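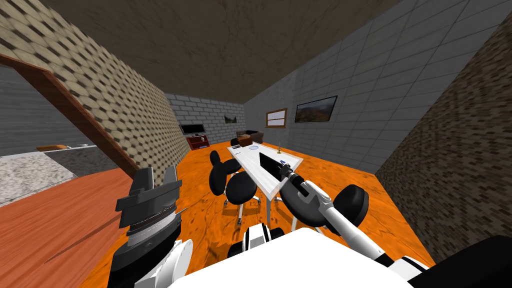

*Sim apartment, head view. Right gripper closed on the black slab, table side.*

March, late afternoon, Trerkik notebook

Big step today! The new grasp planner (Peltelen branch) finally talks to the randomizer without me restarting the bridge by hand. I ran 13 seeds back to back and went to get coffee in the middle of it – first time I've trusted it that far.

What changed since the last entry:

- camera extrinsics now come from the same transform tree as the arm state, so the wrist views can't drift out of step with the joints
- texture draws are logged with the seed
- pregrasp offset is 7 cm for everything flat, was 9

The textures are wonderful and awful. Walls, floors and ceilings get drawn from one shared pool, and the segmenter used to lean hard on "gray and speckled means table." It can't get away with that anymore. 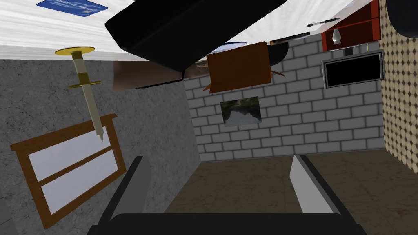

Clutter is where I expected the planner to fall over, and 6 of the 13 did need a second approach. Good news is that the retry logic picked a new wrist roll by itself each time. The old one would ask for the same pose until the timeout, which I watched it do for most of last month.

Still open: plane fitting when the wrist is rolled a long way over. With no tabletop in view, RANSAC grabs the biggest flat thing it can find and calls it the support surface.

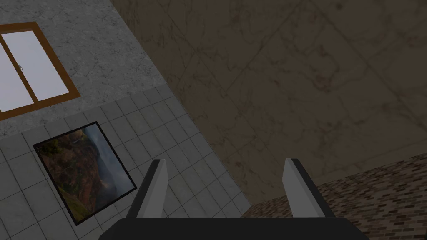 I think the fix is cheap. We know gravity from the base frame, so reject any plane whose normal is too far off vertical, then check its height so ceilings don't sneak through. Kirkegaard's filter node already does the first half and I can probably lift it whole. Will try it on the same seeds before touching anything else, and rerun the Sturow baseline next to it so the numbers line up.
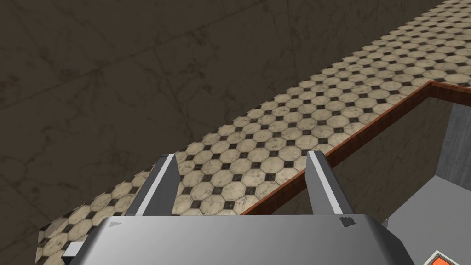
*Wrist view over the octagon tiles, fingers open. Wood trim on the right.*

Add to the plane tests: narrow surfaces with a second flat surface far below. Config is saved under trerkik/planes.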